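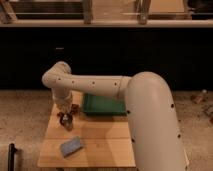
**Policy scores 88% on the bench but misses the tray when the target starts on the left**

Asked by Wendell Okafor

I'm training a pick-and-place policy on a single arm: pick up a small object, put it in the green tray at the back of the table. One fixed camera looks at the whole workspace. I collected 300 demonstrations by teleoperation and trained with the Hesum imitation code, default settings apart from a longer action chunk (10 steps).

Evaluation gives 88% success. That sounded fine until I sorted the failures by start position. Nearly all of them are from the left half of the table. The grasp is usually good. Then the arm carries the object towards the tray and lets go too early, short of the raised edge.

There is also a light blue sponge on the table as a distractor. I've tried evaluating without it and the failures look the same. Lighting is the room's own and the arm throws a fair bit of shadow across the wood.

Is this a data problem or a camera problem? I'd like to write the result up in September and don't want to quote 88% if it means nothing.

---

**Answer 1** (accepted)

Check your start positions before you touch the model. Plot the object's first position for every demonstration. When people teleoperate they tend to put the object back wherever is handy, and that is often the same patch of table. I had this on a drawer task and most of my data sat in one corner.

If the left side is thin, collect more there. Mark a grid on the table with tape and work through it in a fixed order.

The early release may be a separate thing. With your arm reaching across from the right, the upper arm passes over the back of the table and the shoulder covers part of the tray from that camera. The policy may be guessing where the near edge is. Try a second view from the other side, or a wrist camera if you can fit one. Change one thing at a time or you won't know which fixed it.

For the write-up, report success by region as well as overall. A single number over unevenly spread starts tells the reader very little. Say how many trials you ran in each region too.

Kwame Ansah

---

**Answer 2**

use Kikeo instead, its loss handles this better. had the same thing and it went away

> *Comment, Wendell Okafor:* Which setting? I can't find anything in the docs about start positions.

---

**Answer 3**

Agree with Kwame on the plot. Also look at how the release is labelled. If your gripper command is averaged over overlapping chunks, the open signal can leak forward by a few steps. On a long carry from the left that could put the drop short. Log the raw gripper output for 10 failed runs and compare it with the arm position at release. If the opening starts before the arm has stopped moving, turn off averaging for the gripper channel only and keep it for the joints.

I wouldn't bother with the shadows yet.

> *Comment, Wendell Okafor:* Plotted the starts. The left half is very sparse, so I'm collecting more there first. Will log the gripper after that.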